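Print this topic | E-mail this topic

Household and Kitchen > Shopping and storing

Cloth shopping bags: do you wash them, and how?

Mileck
I would like to ask something which maybe sounds silly. We stopped with plastic bags at home a few years ago and now we have a big heap of cloth ones, canvas and thin cotton both. My mother-in-law visited in August, took one from the hook, looked inside and asked me when it was last washed. I did not have an answer to give her.

So, do you wash them? How often? And does canvas shrink? I have one thick bag that I like very much, with a print on it, and I am afraid to spoil it. The water here in Kastel is very hard, in case it matters.

trodel
Never washed one in my life. They carry potatoes. Potatoes have earth on them. You shake the bag out of the window and it's done.

pepperpot_lou
Trodel, do you also put bread in the same bag afterwards?

trodel
Bread is in paper.

pepperpot_lou
And the lettuce? And the chicken that leaks a bit at the corner? I wash all of mine, every one, with the towels. Hot wash, normal powder. Mileck, yes, canvas shrinks. The first time it shrinks the most and after that not much. Mine became shorter but not narrower, and now my leeks stick out more. It is not a tragedy.

Mileck
Thank you, but I would prefer that it does not become shorter. What about the print? Did yours survive?

pepperpot_lou
Some did. The cheap ones crack like old paint. The ones where the colour goes into the cloth just get paler. Turn it inside out, anyway.

Thịnh Thái
Hello Mileck. I have some experience with this, as my sister Hà and I had a vegetable stall for eight years and the customers often forgot their bags with us, so we washed them and gave them back. I write English slowly, so please excuse the long post.

First, I do not agree with shaking out of the window. Earth is not the problem, dry earth falls out. The problem is the juice of a soft tomato or an onion that has gone bad, which goes into the seam and stays there, and then the bag smells sour and you think it is the fridge. With canvas the seam is thick, sometimes the cloth is folded three times, and it needs a long time to dry. A bag folded away damp is worse than a dirty bag.

I also do not agree with the hot wash for everything. For thin white cotton, yes, why not. For heavy canvas with a print, no. We ruined a bag of a very kind lady like this. She said it did not matter but I saw that it did.

How we do it at home:

1. Empty the bag completely and turn it inside out. Push the corners out with a finger or with a wooden spoon. Onion skin likes to sit in the corners. If there is a small pocket, check it too. I have washed a train ticket and, one time, a whole head of garlic.

2. Sort them. Put the thin cotton bags on one side and the heavy canvas on the other, and the ones with a print separately again if it is a dark print, purple or black or something like this. Cream canvas takes colour from its neighbours very easily. Look also at the handles and along the top seam, these places go grey before anything else. Wet them and rub with plain soap before the wash, otherwise the grey stays and you are disappointed.

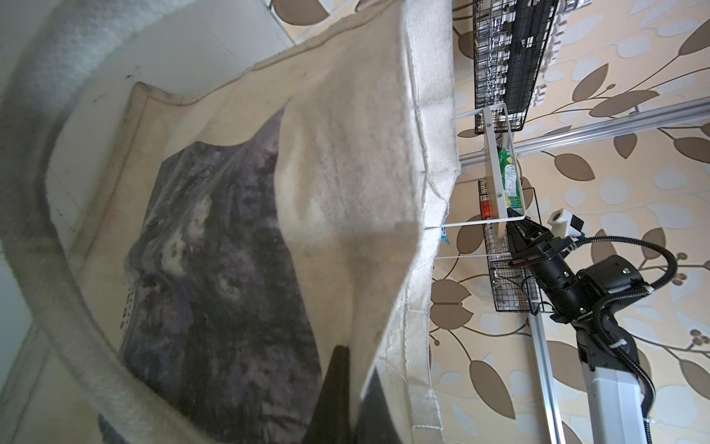
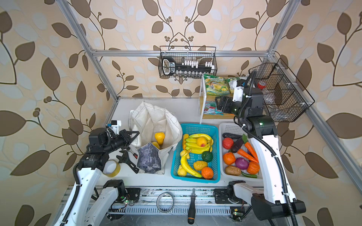
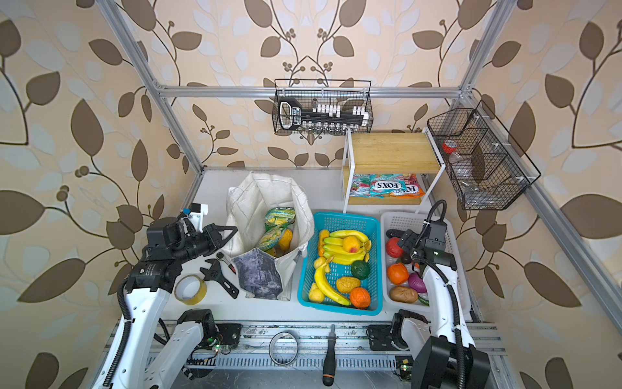 3. Soak the canvas ones in cold water. We use a bucket with five litres and 200 ml of white vinegar. One hour is enough. If the water is hard like in Kastel, I would do the vinegar every time, the cloth stays softer.

4. Wash cool, with a little liquid soap, no softener. The softener makes cotton feel nice but then it does not take water well the next time, and the dirt stays on top like a film.

5. Pull it in shape when it is wet. This is for your question about the shrinking. Take the bottom corners and the rim and pull, slowly, a few times. You will not get back everything. You will get back most of it. Then hang it from the bottom, upside down and open, in moving air and not on a heater.

6. Iron only if you want, and never on the print.

About how often: we do the thin ones every week and the canvas once in a month, or on the same day if something leaked. For meat and fish we keep a separate bag with a lining that can be wiped. I would not carry raw chicken in canvas at all, washed or not washed.

Mileck
Thịnh, thank you very much, this is more than I hoped for. I will try it with an old one first. One question: the handle of my thick bag is made of something fluffy, a little bit like a towel, and it is the dirtiest part. Rubbing with soap will not pull the loops out?

Thịnh Thái
If you use a brush, yes, it can. Use your fingers or another piece of cloth, and press more than rub. A towel handle is pleasant on the shoulder but it collects everything. Hà changed one of hers for a flat cotton band, it was one evening of work and she was not happy with how it looked after. I would leave it.

oldgreenbucket
Sorry to be difficult but I must disagree on the vinegar. It's bad for the elastic and the rubber seals if you then put the bag in the machine without rinsing. I had a repair man here and he was not polite about it. Washing soda does the same against hard water and costs nearly nothing.

Thịnh Thái
That is correct if you do not rinse. I should have written it: rinse after the bucket. I also use soda, but it made one dark print go dull, so for printed bags I stay with vinegar.

oldgreenbucket
Fair enough. I don't own any printed ones. I refuse to carry advertising for a shop that made me pay for the bag.

trodel
Finally something we agree about in this thread.

pepperpot_lou
Mine are mostly from museums and one from a dentist!! I like them, everybody has seen my dentist bag and two neighbours went to him because of it.

kettleward
Can I ask the opposite question? How many bags do you people have? I read somewhere that a cotton bag must be used a great many times before it is better than plastic, and I began to feel bad, because I have a drawer that doesn't close. Perhaps the answer to "how often to wash" is to have fewer of them and look after these.

pepperpot_lou
I am not going to count them.

Mileck
I also began to feel bad, but then I think the bags exist already, and it does not help anybody if I throw them out. I gave some to the second-hand shop. They were not very excited, they have their own drawer.

Thịnh Thái
At the stall we kept a box with spare ones and everybody could take one. Some came back, many did not. With the old ones you can do other things. A thin cotton bag is good for keeping onions and garlic, because the air goes through, and you hang it in a dark place. Potatoes also, but not in the same bag as the onions, they make each other go bad. A heavy canvas one I use for kindling.

For carrots and other roots I do not use a bag. They go in an open basket that you can rinse, and I take the green tops off on the first day, because the tops pull the water out of the carrot.

trodel
Potatoes and onions together for my whole life, in one crate, in the cellar. Nothing happened.

Thịnh Thái
Your cellar is cold, I think. In a cold cellar it goes slowly. In a flat kitchen in August I would give it five days.

trodel
It is a good cellar, yes.

kettleward
Does anyone use those mesh bags for weighing loose vegetables at the till? In our shop the woman at the till takes everything out again to see what is inside, although it's a NET and you can see through it.

oldgreenbucket
The weight is the reason, I suppose. The thick ones are heavier than you think and if they don't take it off, you pay for the bag every time as if it was green beans. I sewed a label on mine with the weight in grams. One cashier reads it, the others don't.

Mileck
I am back with the result, if somebody is interested. I tried with an old canvas bag, label says 100% cotton. Soaked, rinsed (thank you oldgreenbucket), washed cool, pulled it until my arms hurt. It lost a little at the height, less than the width of my thumb. The print is the same as before. The seam at the top is still a bit grey on one side, but it smells of nothing, and that was what I wanted.

The drying was the surprise. In the evening I thought it was dry, and in the morning the bottom seam was still cold and damp. So Thịnh was right about this, I would have folded it.

The good one with the towel handle I will do next. I am still a little afraid.

pepperpot_lou
Do it on a windy day and don't look at it until it is dry. They always look terrible when wet.

Thịnh Thái
I am glad. For the grey seam you can try the soap again, but leave it on for the night, under a wet cloth so it does not dry in. Hà says also lemon and sun. I never had patience for the lemon.

trodel
I looked inside mine today because of all of you. There was a bean growing in it. I have put it in a pot.

Mileck
Which kind of bean?

trodel
No idea. A white one. I'll see when it climbs.

Print this topic | E-mail this topic

Contact us | Forum rules | Copyright remains with the authors of the posts | Back to top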